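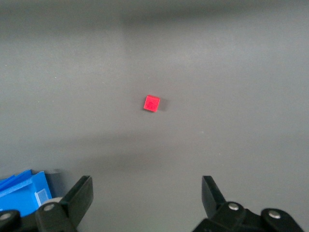 Greer Aitken thought our whole question was badly put: a colour that shows up on a bare grey top tells you little about a crowded desk. We kept the question and narrowed it. Over 18 sittings at Platstead we asked classmates to find a small red cube on plain grey, then again among pens and paper. Red was meant to win both times. On grey it did, though almost anything bright would. Among the clutter, 2 sittings went clearly our way – hardly proof. I would not repeat the claim in our January proposal without a blue cube to compare.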